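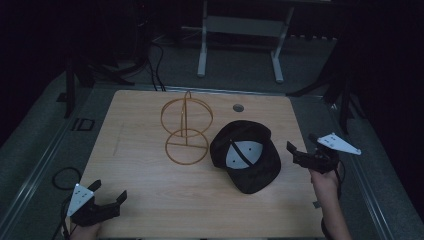
Vol. 3, p. 436

Caps and hats in the Grirmont town shops: project report
Dec 17, 2020

Question we started with: do people in Grirmont still buy hats in a shop or only online? Short answer, both, depends on age.

Method. Paper survey plus a web form, 399 answers total. Left the paper ones at two shops, Arel and Mollel, from July on. Web form went out thru the school list. Threw out the blank ones before counting.

Results. Nearly 200 people bought their last hat in a store. Main reason given was size. Online sizes are all over the place, a medium from one seller is a large from the next. Baseball caps were the exception, adjustable strap so fit matters less. Knit hats in between.

Display seemed to matter too. Arel keeps hats on stands by the window, Mollel stacks them on a shelf. More people at Arel wrote that they tried one on. Could be the mirror though, Mollel's is in the back. Didnt control for that.

Problems: question 3 was worded badly, "recent" means diffrent things to people. Web answers lean young. No price data from Mollel.

Still to do: redo question 3, add the Nuton market stalls, fix the age chart.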